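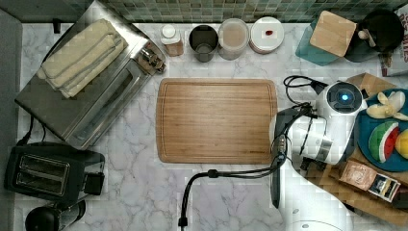 The Counter Report, Sun 15 August

Regular readers of the Clollow Building newsletter will remember that in February we promised to do something about the shared kitchen counter. It is now the middle of August, and something has been done. The toaster oven has not moved, the towel still lives on top of the toaster oven, and we would like to talk about bamboo.

It started with one cutting board, the big one with the groove. The groove is for juice, and it has mostly been used for crumbs. Then the third floor moved out and left us their boards, and then a box arrived from Sarmiento, the kitchen shop on the corner, which was closing out its bamboo line and thought of us. We were flattered for a day or so. After that we had to find somewhere to put it.

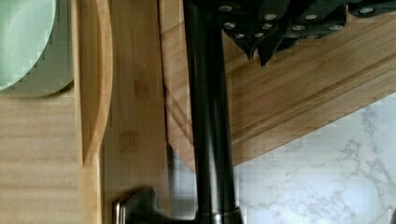 Storing boards on edge works well as long as you only ever want the one in front. Anyone who has tried to slide out a board from the back will know the noise the others make coming down. If you do take one from the middle, please put the rest back up, and please keep the knives well away while you do it. We have had 4 emails about this, and 3 of them were polite.

The open-topped bamboo box has been the surprise of the lot. It was meant for bread. Bread lasted 6 days in there before the second floor began using it for bowls, and bowls it is. The slatted floor lets them drain a little, and it gives people one more place to look when they can't find theirs. 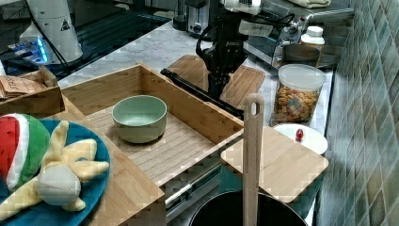 The former bread box, with its current tenant.

The cereal, meanwhile, has a canister with a lid. We asked for this for a long time and are trying not to gloat. The lid goes on after you pour – not when you come back for seconds, and not on Monday. The wooden spatula stays in the black pot, handle up, where a person stirring something urgent can grab it.

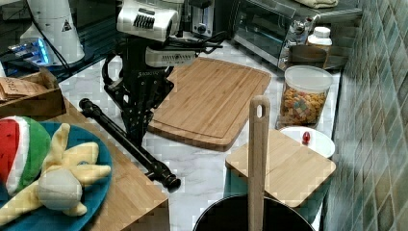
Two boards, one spatula and the well-traveled cereal.

What happens next: the Droller bins are due for the pantry shelf, and anything on the counter that nobody claims will be offered to the Gorkard Street swap table. That includes spare boards. It does not include the one with the groove, which several of you have asked about in a tone we recognized.

If you own the teal plate, it's a very nice plate. Leave a note on the fridge by the 15th of next month or we'll assume it belongs to everybody.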